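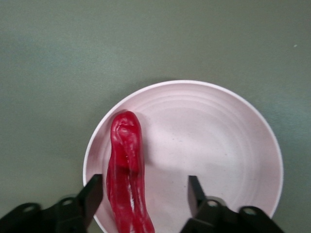 ## 4. Laying out a place setting

This section covers the plates and play vegetables of the Korka table set. Unpack all parts and check them against the packing list before you start. The table itself is covered in section 2.

### 4.1 Preparing the table

1. Stand the table on a level floor and lock both leg braces.
2. Wipe the top with a damp cloth and dry it with a second cloth. Crumbs and grit left under a plate will scratch the finish.
3. Leave the top clear for 8 minutes if a cleaning spray has been used.

**Note:** The matt finish shows finger marks when it is new. These fade with ordinary cleaning. Do not use polish or wax, as both leave shiny patches that cannot be removed.

### 4.2 Placing the plates

The set contains 4 round plates with a raised rim and shallow rings on the inner surface. The diameter is 275 mm. The speckled finish varies from plate to plate and is not a fault.

1. Hold the plate by the rim with both hands.
2. Set it down flat, ringed side up. Do not slide it into position.
3. Leave a gap of at least two fingers between the rim and the edge of the table.
4. Press lightly on opposite sides of the rim. If the plate rocks, lift it and check the underside for labels or packing tape.
5. Repeat for the remaining places.

**Caution:** Do not stack more than four plates. Put a sheet of the supplied paper between them when they are stored.

### 4.3 Adding the vegetables

Each place takes one long vegetable and one small one. The long red pepper goes on first, on the left half of the plate, with its broad end towards the middle of the table. The small vegetable goes on the right half.

1. Take the pepper from the tray by its broad end. The narrow end is thinner and will mark if it is pinched.
2. Lay it on the plate lengthways, pointing away from the seat. It has a slight curve and will settle on one side.
3. Let go and check that it does not roll. If it does, turn it a quarter turn and try again.
4. Add the small vegetable. The two pieces should not touch.

**Note:** The folds and grooves in the pepper are part of the moulding. Dust collects in them and should be brushed out before the part is washed.

**Caution:** The vegetables are not food and must not be heated. Keep them away from hobs, ovens and radiators. Do not leave them in direct sun on a window sill, where the red colour will fade.

### 4.4 Cleaning and storage

| Part | Wash by hand | Dishwasher | Store in |
|---|---|---|---|
| Plate | Yes | Top rack only | Original box, flat |
| Long vegetables | Yes | No | Tray, lower row |
| Small vegetables | Yes | No | Tray, upper row |

Use warm water and washing-up liquid. Rinse well, as dried soap dulls the gloss on the vegetables. Stand the plates on edge to drain and leave them until the rings are fully dry. Do not put the vegetables back in the tray while damp.

### 4.5 Replacement parts

Plates are supplied in packs of 2 and vegetables singly. Order from Mellex, Cillton, quoting the part name and the colour. Plates from the earlier Laskowska set have a wider base and do not fit the Korka storage box.

Issue date of this section: 21 May 2025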